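Section 3. Setting Up the Leltix Countertop Water Filter

3.1 Before You Begin

Read this section in full before connecting the filter to the faucet. The Leltix unit is intended for cold, treated drinking water from a household or office supply. It must not be connected to a hot water line or to a well that has not been tested.

Choose a level surface within reach of the faucet. The supply hose is 30 inches long and should not be stretched or extended with other tubing. Keep the unit out of direct sunlight.

CAUTION: Water hotter than 100 degrees F will damage the cartridge. Cartridges damaged by hot water are not covered by the warranty.

3.2 Installing the Cartridge

1. Wash your hands and wipe down the counter.
2. Turn the housing cap counterclockwise and lift it off.
3. Remove the plastic wrap and both end caps from the new cartridge.
4. Check that the rubber ring is seated in the groove at the base of the housing. If it is twisted, take it out and refit it.
5. Lower the cartridge into the housing with the arrow pointing up. Press down until it clicks.
6. Replace the cap and tighten by hand. Do not use a wrench.

NOTE: Units sold before April came with a gray ring. The gray ring and the current blue ring are interchangeable.

3.3 Connecting to the Faucet

1. Unscrew the aerator from the end of the faucet.
2. Select the adapter that matches the faucet thread. Two adapters are supplied - one for inside threads and one for outside threads.
3. Screw the adapter on by hand, then attach the diverter valve.
4. Push the supply hose onto the valve until it stops. Pull back gently to confirm that it holds.
5. Open the cold tap slowly and look for drips at each joint.

If a joint drips, close the tap and reseat the washer before tightening again. Pull-out spray faucets cannot be used with this unit. 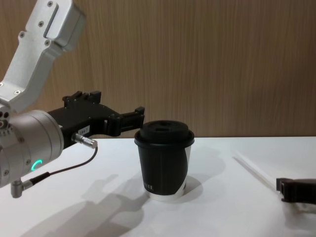

3.4 Flushing and First Use

A new cartridge releases fine carbon dust. The first water through the filter may look gray or cloudy and should be discarded.

1. Set the diverter valve to FILTER.
2. Run cold water through the unit for up to 30 minutes.
3. Close the tap and let the unit stand for 3 hours.
4. Run the water for one more minute before drinking.

Small air bubbles may appear in the water during the first days of use. They are harmless and clear on standing.

3.5 Replacing the Cartridge

Each cartridge is rated for 200 gallons. Press and hold the RESET button after every change so that the counter starts again from zero. Use only Leltix cartridges or those marked Keskinen Type B.

CAUTION: If the unit has not been used for more than a week, repeat the steps in 3.4. Do not allow the housing to freeze.

Replacement rings and adapters may be ordered from Rascombe Parts Supply. Quote the model number printed on the base of the housing.

Section revised 2021-11-13. Approved for release: Lenni Hyvönen, Product Documentation.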